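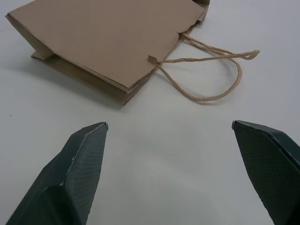

In February our town had an election for two seats on the council, and 2,189 people voted. Kevport has many more adults than this. I became a citizen only four years ago, so maybe I take voting more seriously than people who were born with the right. Still, it makes me sad when a neighbor tells me "they are all the same" and in the next sentence complains about the road on Sugden Hill.

They are not all the same. One candidate, Ruby-Lee Ruddock, wanted to publish every contract of the town before the council signs it. Another wanted to keep the present rule, where we can read the contract after 68 days. I listened to both of them at the library, and the difference was very clear. The second one won, by 146 votes.

I do not say he is a bad man. He answered my question about the bus politely, and on the bus I even agree with him. But I think many of his voters knew his name from the signs on the lawns and did not know his opinion on contracts. At the bakery I asked three of them. One said he has a nice voice.

In the country where I grew up, we had one name on the paper, and my father put on his good jacket to go and vote for it. Here I can choose, and the notes of every meeting are free to read at the town hall – it takes me one evening with a dictionary. For a person who speaks English from childhood it must be half an hour.

The budget meeting is next month, at seven in the evening. The contract for the snow plows is on the list again.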